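Can a robot put the kettle on yet? Cusbridge firm says give it a minute

Fahmy, the Cusbridge furniture hire company, has spent the winter finding out how much of a tidy-up can be handed to a machine. The answer so far is some of it, slowly, if you leave the stools where it can reach them.

The trial began in the autumn at the firm's returns depot behind the bus station, where chairs, folding tables and plastic stools come back from weddings in whatever state the wedding left them. Someone has to turn each piece over, look at the feet, wipe it down and stack it. It is dull work, and Fahmy has trouble keeping people in it past their second month. So when the engineering outfit Stekov offered a pair of arms on a long loan, the depot manager, Anca Matei, cleared a corner next to the sink and said yes.

"I was told it would free us up," she says. "It has freed me up to watch a robot."

What it can do

The system goes by the name of Falesance, which sounds like something you would take for a cough. It has two arms that work as a pair, and its list of chores currently stands at 11. These include folding a tea towel, moving mugs from a rack to a shelf, wiping a flat surface, and picking up a stool and turning it over so the underside can be checked.

The list needs reading with some care. Wiping a flat surface means a flat surface with nothing on it, which will surprise anyone who has ever met a kitchen table. Moving mugs means mugs with handles. The towel is always the same towel, and by now it folds almost of its own accord.

Stekov counts a chore as done if the object ends up where it should, undamaged, without a person stepping in. How long it takes doesn't come into it. Matei keeps her own notes on that side of things, in the back of a delivery book. Her slowest entry for a single stool is 182 seconds, from first touch to upright on the pile. She can do one in four, she says, and she is holding a phone in the other hand.

The firm's hope is that none of this matters at night. A machine that takes three minutes over a stool can still get through a fair few between closing time and the morning van, provided it doesn't drop one at ten past eight and wait politely until dawn for somebody to come in. It has done that twice.

Why stools are hard

You might think a stool would be the easy one. It's light, it doesn't spill, and it has plenty of places to get hold of. Rodica Văduva, who set up the arms for Stekov and still drives over on Fridays to see how they're getting on, says the places to get hold of are the problem.

A person picking up a stool doesn't choose a grip so much as arrive at one. Your hand lands on a leg, it feels wrong, you shift along a bit, and the thing is upside down before you've given it a thought. The machine has to settle on two spots, close on both, and then keep its arms in step while the legs swing about in between. If one arm runs a little ahead of the other, the stool twists. Plastic gives a bit, so the twist doesn't always show until something slips.

"With a mug you have one hand and one handle," Văduva says. "With a stool the two hands have to agree. I've been married long enough to know that's the hard part."

She would like to see more odd shapes in the trial and fewer towels. Matei would like to see more stools and fewer visitors.

At home it gets worse

The depot is at least a depot. It has a level floor and decent lights, and nothing in it is sentimental. Stekov's longer-term plan is for people's houses, where there are rugs, cats, cables, and a drawer that only opens if you lift it slightly to the left.

Turning over a stool on a covered table is as near as the work gets to ordinary furniture wrangling: one gripper on the inside rim close to a leg, the other down by the foot of the thickest one, and the legs in the air. 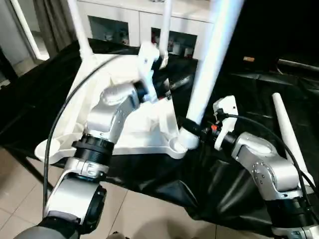

What it still can't do

The list of things Falesance won't attempt is longer than the list of things it will, and rather more like a normal Saturday. It doesn't do duvet covers. It doesn't do bin bags, which Văduva describes as having no shape until you've already made a mess. It won't tackle anything wet and heavy at once, so washing up is out apart from the mugs, and those have to be dry.

It also has no opinion about whether a job needs doing. Matei once left a stack of clean stools in the dirty bay by mistake, and the arms worked their way through half of it before she noticed. A Saturday lad would have done the same, she admits, but he would have complained, and that would have tipped her off.

Stekov says judging whether a thing is clean is on the list for later in the year. Sorting a bad foot from a good one may come first, as Fahmy throws out a lot of stools for the sake of one missing rubber cap.

Nobody's job, for now

Staff at the depot have taken the arrival fairly calmly. No posts have gone, mainly since two were empty to begin with and still are. The night packers have asked if it could be taught to sweep. The drivers have asked if it could be taught to make tea, and were told that hot liquids are a separate conversation.

There was some grumbling over the corner by the sink, which used to be where people ate their lunch. A bench has been promised.

The loan runs to the end of January, after which Fahmy must either start paying for the arms or send them back. Matei hasn't made up her mind. She says they are careful, they turn up, and they have never once put a stool on the wrong van, though they have never been let near a van. Against that, she can hire a person who does the lot and will also answer the door.

Stekov plans an open afternoon at the Cusbridge depot before the loan ends, with places to be booked through Fahmy's front desk. Visitors will be able to watch the arms at work from behind a line on the floor. Tea will be made by Matei.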